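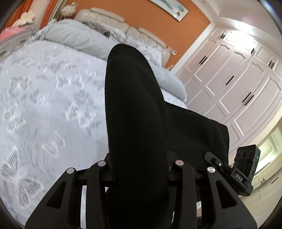 3.2 Folding surface and garment behavior

Most household laundry studies assume a table. In the diaries collected for this work, the table was seldom used for folding. Of the 581 folding sessions logged by participating households, 349 took place on a bed, and the remainder were divided among sofas, ironing boards, kitchen counters and the floor. The bed was therefore treated as the default surface in the analysis that follows, and the table as a comparison condition.

A made bed differs from a table in three respects relevant to folding. First, it yields under load. When the hand presses a fold flat, the mattress and covers compress with it, and part of the force that would set a crease on a hard surface is lost. Second, its covering is itself a textile and can shift, so a garment dragged across it may take the bedspread along. Third, its usable area is not uniform. Pillows and rolled bedding reduce the flat region near the headboard, while the region near the foot slopes in many older mattresses. Participants adjusted to the third condition without being asked to, and generally worked within arm's reach of one long side.

Knit garments were the most sensitive to surface. Following Karras and Ververidis, we distinguish between a set fold, which keeps its shape when released, and a bulk fold, in which the fabric doubles over without creasing and retains a rounded profile. Woven shirts and pillowcases produced set folds on all surfaces tested. Heavy and fuzzy knits produced bulk folds on beds in nearly all cases and on tables in a majority. Figure 2 illustrates both a bulk fold and a flat region in black knit fabric on a bedspread. The fold is thick and has a rounded end, whereas the flatter section beside it ends in a straight, slightly curled edge.

Edge curl of this kind is a known property of single-face knits and was scored separately from fold quality. A curled edge does not prevent stacking, but it makes the edge harder to locate by touch and leads to uneven alignment when two edges are brought together. Coders recorded curl as absent, slight or marked. Ribbed hems were excluded from the curl score, as the rib structure counteracts the effect and would have lowered the average for sweaters relative to scarves.

The color of the garment and the pattern of the covering were also coded. A dark item on a pale bedspread, the combination seen in Figure 2, gives a clear outline, and coders agreed on the position of the outer edge in almost every session of this type. The difficulty lies inside the outline. In black knits, the boundary between two overlapping layers of the same fabric is often visible only as a faint change in shading, and agreement between coders on the number of layers was correspondingly lower. Printed coverings, including florals and the butterfly print in the same figure, did not reduce agreement on outer edges where the garment was plain. They did so where the garment was itself printed in similar tones.

Garments were assigned to one of four handling classes:

Class A: flat woven items (pillowcases, towels, tablecloths)
Class B: shaped woven items (shirts, trousers)
Class C: light knits (T-shirts, underwear)
Class D: heavy or fuzzy knits (sweaters, scarves, throws)

The full set contained 3213 garment records. Records in which the item could not be assigned to a class by 2 coders working independently were passed to a third, and left unclassified if disagreement remained. Class D was the smallest class and accounted for most of the unclassified records, chiefly because a partly folded knit conceals its sleeves and neckline. No attempt was made to infer the garment type from the fabric alone.

Storage practice was recorded by questionnaire. Households in the Rirnley group kept heavy knits folded on open shelves and refolded them after each use. Those in the Estent group used deep drawers and more often rolled them. Rolling avoids the bulk fold altogether and tolerates edge curl, but it produces units of uneven diameter that do not stack well. Several respondents in Estent reported changing from rolling to folding in August, when winter items were moved to boxes with fixed internal heights.

The compression measurements in Section 3.3 use the Zandell foam reference block and the procedure given by Stefanou, with the bedspread left in place. Removing it gave slightly firmer readings on all mattresses but did not change their order.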